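How to Get Candle Wax Out of a Tablecloth

I love a candle on the table, and I refuse to give them up just because one drips now and then. Wax looks like a disaster when it lands on a good cloth, but it's one of the most satisfying stains you'll ever deal with! Most of it lifts off in one piece, and the bit left behind comes out with an iron and some paper.

What you'll need

A butter knife or an old bank card
Ice cubes in a plastic bag
Plain brown paper or white paper towel (no printing on it, the ink can transfer)
An iron and ironing board
Dish soap
Your usual laundry soap

Step 1: Let it set

Leave the wax alone while it's soft. I know, it's torture. Wiping pushes it down into the weave and turns a spot the size of a coin into a smear. Blow out the candle, finish your dessert, and come back later.

Step 2: Freeze and flake

Hold the bag of ice on the wax until it goes hard and brittle. If the cloth is small enough, you can fold it loosely with the wax facing out and put the whole thing in the freezer for an hour. Then slide the edge of the knife under the wax and ease it up. Bend the fabric backwards a little as you go and it'll pop off in flakes. Go gently on lace or anything with embroidery, and pick at those with a fingernail.

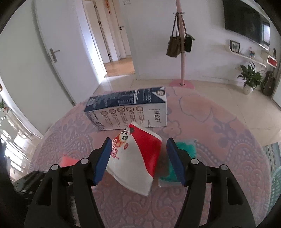 Jocelyn Fraser wrote in to say she skips the knife on damask altogether and rolls the fabric between her thumbs until the wax cracks, then shakes it out over the sink. It takes her longer, she says, but she hasn't pulled a thread yet.

I've tried it her way on a heavy cotton and it works beautifully - the crackling sound alone is worth it.

Step 3: Iron out the rest

What's left now is a greasy-looking shadow. Put 2 sheets of paper under the stain and 2 on top. Set the iron to low or medium with the steam off, and press down for a few seconds at a time. The paper goes see-through where it picks up the wax. Move to a clean patch after every press, top and bottom, and keep going until nothing more comes through.

Check the care tag before you start. Polyester and blends want the coolest setting you can get away with, and I wouldn't iron vinyl or anything with a plastic coating at all. For those, stick with the ice, then warm soapy water and a soft cloth.

Step 4: Treat the colour

White and ivory candles are usually finished by this point. Red and dark green ones can leave dye behind. Rub in a few drops of dish soap, leave it for ten minutes, and rinse from the back of the fabric. Repeat if you need to. Oxygen bleach is good on white cotton, but test a hem first on anything coloured.

Step 5: Wash and hang

Wash at the warmest temperature the tag allows, then hang it on the line. Keep it out of the dryer until you're sure the mark is gone, as the heat can set whatever dye is still in there.

What about beeswax?

Same method, with a bit more patience. Beeswax melts at a higher temperature than paraffin, so expect more presses with the iron and more changes of paper. Its yellow tint usually washes out with the dish soap.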